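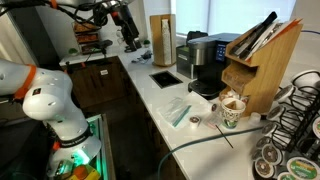
Back to Mundbridge library

Filed under: Buildings, Rambling
2 min read

I finally went round the old library in Mundbridge, and oh, that staircase! It's concrete, it's enormous, and it turns twice before it gets you anywhere.

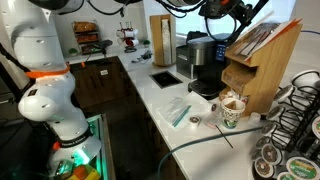

I had the place nearly to myself, so I went up and down it like a child. The reading room has 11 tall windows (yes, I checked) and the light in there is gorgeous, even in February. The lift is horrid – skip it.

Next I want to see the market hall at Sultwood before they reclad it.

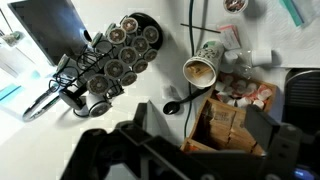
Coffee pods on the white worktop

If you know who designed it, do leave me a comment!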